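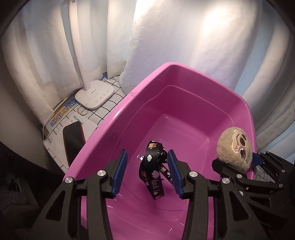

Gripper build thread, part 8 (strap and plush)

Heledd Lewis @ Gratbridge shared workshop

1/ ok quick one before I lose the bench. Both hand-held grippers on the pink basin today. Near one on the strap, the other has the plush over the rim

2/ blue pads are the ridged ones. Smooth set was rubbish on ribbon, slid right off. Ridges printed at home, 14 tries to get the angle, don't ask about the colour

3/ linkage is all pinned now, no more bolts. Silver pins, pressed in. Triangle cutouts in the arms are just me being cheap with filament

4/ soft stuff is way harder than blocks. Strap folds over on itself and teh fingers want to shove it instead of pinch it. Plush is easier, it squashes

5/ yes the strap says "luck!" on it. will take it

6/ wish list: softer springs, a stop so the tips dont cross, longer handle. Budget for the motorised version is up to 2000 and Dabbas reckons that's dreaming

7/ files going up on Bratora tonight if the wifi holds. Old version is still there under Gripper 3112, please dont print that one, the outer arm snaps

8/ gotta run, kettle's on and someone wants the table. more Wedensday

Posted 03/10/2018

Comments

zivgate_fan: what infill on the outer arms? mine flex heaps

printshed: love the pads. TPU or something else?

Moz: do a sock next, socks are the worst

We use cookies to keep you signed in. Accept / Manage settings

Contact | © Bratora | Back to top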